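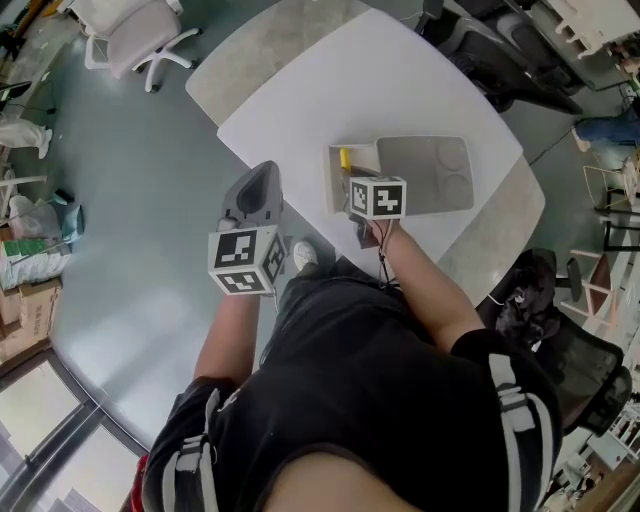 Me pregunta una lectora si de verdad hace falta un tablero encima de una mesa que ya es lisa, y que si no será otro trasto más para guardar detrás de la puerta. Pues mira, depende de la mesa y depende de lo que hagas en ella, pero yo lo tengo puesto casi todos los días y a estas alturas me cuesta trabajar sin él.

Tablero de mesa Pastero, blanco, cuadrado
172 € — IVA incluido
Disponible. Envío en 2 días laborables.

El Pastero es un tablero grande y blanco que se coloca encima de la mesa que ya tienes. Ni se atornilla ni se pega. Lo pones, trabajas, lo quitas. Yo lo uso sobre la Punmont, la mesa gris claro con aspecto de hormigón y las esquinas redondeadas que vendemos desde hace tiempo, y la cubre casi entera. Queda un margen gris alrededor que me viene muy bien para apoyar los brazos o dejar la taza del café (lejos de los papeles, que nos conocemos).

Lo pedí para mí antes de pensar en venderlo. Hago maquetas pequeñas, ordeno piezas, preparo muestras para clientes, y la superficie de la Punmont es preciosa pero tiene su dibujo, sus nubes, sus cambios de tono. Una arandela gris encima de una mesa gris es una arandela perdida. Sobre el blanco la veo al momento. Con los tornillitos de las bisagras me pasaba lo mismo y acababa palpando la mesa con la mano abierta como si buscara las gafas en la mesilla.

Cómo lo uso yo

Me gusta ponerlo un poco girado. Ya sé que lo normal sería alinearlo con el borde, y hay gente que lo ve torcido en mi taller y le entran ganas de enderezarlo, pero al apoyarlo en ángulo una de las esquinas queda hacia el fondo y yo trabajo con los brazos más abiertos. Prueba las dos formas. Con la mesa Punmont se puede girar bastante antes de que las esquinas asomen por fuera, aunque conviene echar un vistazo por debajo antes de apoyar nada de peso cerca del borde.

En el centro suelo dejar una caja baja y abierta, blanca también, con lo que esté usando en ese momento. Las paredes bajas son lo que más agradezco: meto la mano desde cualquier lado sin tropezar y lo de dentro se ve sin asomarse. Al lado va la pieza gris claro con dos huecos redondos, que yo reservo para lo pequeño. En un hueco lo que falta por hacer y en el otro lo terminado. Si un día me lío y lo mezclo, vuelta a empezar, ¡pero me pasa bastante menos que con los platitos de postre que usaba antes!

La caja y la pieza gris son del juego Brasinlow y se venden aparte. Lo digo en mayúsculas mentales porque es la duda que más llega al correo: con el tablero viene solo el tablero.

Medidas y datos

Lado: 696 mm
Forma: cuadrada
Color: blanco
Peso: 4 kg
Montaje: no necesita
Fijación: apoyado, sin tornillos ni adhesivo
Uso: interior
Caja y accesorios: no incluidos

Los 4 kg se notan para bien. Los tableros finos que había probado patinaban en cuanto apoyaba el codo, y este se queda donde lo dejas si la mesa está limpia. Para levantarlo yo lo cojo por dos lados opuestos y lo pongo de canto antes de caminar con él. No es pesado, es grande, y si lo llevas en horizontal por un pasillo vas a saludar a todos los marcos de puerta.

¿Qué mesa necesito?

Cualquiera que sea plana y más ancha que el tablero, o al menos igual. Mide antes. Mide también la esquina, sobre todo si tu mesa las tiene redondeadas, porque lo que en los lados encaja justo en las esquinas puede sobresalir. En la Punmont va sobrado de apoyo puesto recto. En una redonda de cocina lo he probado y funciona si el diámetro es generoso, pero las puntas quedan al aire y a mí me pone nerviosa.

Sobre mesas de cristal no lo recomiendo sin algo entre medias. Un mantel fino vale. Sobre madera barnizada yo pasaría un trapo seco antes, por si hay migas o arenilla, que luego la culpa se la lleva el tablero.

Limpieza

Paño húmedo, una gota de jabón suave y secar. Para el lápiz, goma de borrar blanca, de las blandas. Con el rotulador permanente no me hago responsable: yo tengo una raya azul cerca de un borde desde diciembre y ahí sigue, la muy digna. No uses estropajo ni polvos de limpieza, y nada de cortar directamente encima con cúter. Si vas a cortar, pon una base de corte; para eso tenemos otras cosas en la tienda.

Tampoco es un salvamanteles. He recibido un mensaje con una cazuela de por medio y no quiero recibir el segundo.

Lo que me gusta menos

Se ve todo. Es lo bueno y es lo malo, porque cada pelusa, cada viruta de goma y cada huella con café se ven también. Yo lo limpio al acabar y tan contenta, pero si eres de dejarlo para el día siguiente te va a mirar mal toda la noche.

Con sol directo deslumbra un poco. Mi mesa está junto a la ventana y a mediodía bajo el estor. Con la lámpara Hauser de brazo, que es la que tengo para la tarde, basta con apartar la luz hacia un lado y se trabaja de maravilla.

Y guardarlo requiere un hueco. El mío va de pie entre la estantería y la pared. Si no tienes un sitio así, piénsatelo antes, o haz como una parte de mis clientes, que lo dejan puesto siempre y se olvidan de que debajo había una mesa.

Con qué combina

Juego Brasinlow: caja blanca abierta de paredes bajas y pieza gris con dos huecos redondos. Yo las pongo pegadas, la pieza a la derecha de la caja, pero cada cual tiene su orden. Soy diestra, si eres zurdo seguramente la quieras al otro lado.

Mesa Punmont: gris claro, esquinas redondeadas. Tiene su propia página, con las alturas y los plazos, que son más largos que los del tablero.

Lámpara Hauser: de pinza, brazo largo. Pínzala a la mesa y deja el tablero libre, que si aprietas la pinza sobre el canto ya no lo mueves.

Preguntas que me llegan

¿Lo hay más pequeño? De momento no. Lo hemos pedido y nos han dicho que lo estudian, que puede significar cualquier cosa.

¿Y en negro? Tampoco. Entiendo que para piezas claras iría mejor, yo misma pongo una cartulina oscura encima cuando trabajo con cosas blancas. Apaño barato y se cambia cuando se estropea.

¿Sirve para que los niños pinten? Sirve, con acuarela o ceras lavables y un trapo cerca. Al ser tan claro encuentran enseguida las piezas de los puzles, que en casa de mi hermana era un drama semanal.

¿Se puede usar en el suelo? Si está llano, sí. Yo lo hice una vez para ordenar un cajón entero de herrajes y me levanté con las rodillas de otra persona. Ponte un cojín.

¿Puedo pasar a verlo? Claro. Lo tengo en la mesa del fondo, normalmente en uso, así que dame un minuto para despejarlo. Si puedes, trae las medidas de tu mesa apuntadas y lo comprobamos con el metro.

Envío y devoluciones

Sale embalado en plano, con cantoneras. Cuando llegue, mira las cuatro esquinas antes de tirar el cartón, y si alguna viene tocada escríbeme con el número de pedido y lo cambiamos. Para devolverlo hace falta el embalaje original — lo siento, en una caja cualquiera no llega sano, y ya hemos hecho la prueba sin querer.

El plazo de 2 días cuenta desde que el pedido sale del almacén. En islas tarda más y el transporte se calcula en la cesta antes de pagar.

Precio revisado el 4 de julio de 2024. Si lo ves distinto en la cesta, manda el de la cesta, y avísame para que corrija esta página.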